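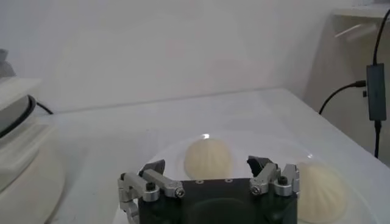 Re: [fumden-users] Proofing cabinet controller overshoots

The overshoot you describe is a sensor placement problem. The Fledix probe ships taped to the cabinet wall, and the wall lags the air by up to 3 minutes, so the loop keeps heating after the air has reached 37 C. Move the probe to shelf height, clear of the dough. Pleated buns like the two on the clear round dish keep their ridges better with a steady temperature than with a fast one, so I would also lower the gain - halve it first, then log a full cycle.

On April 10, 2024, a list member wrote:
> Setpoint is 37, sample interval is 900 ms.
> It climbs well past that before settling.
> Same result on the Rashti board. Bad firmware?

The firmware is fine. Leave the interval alone and post the log.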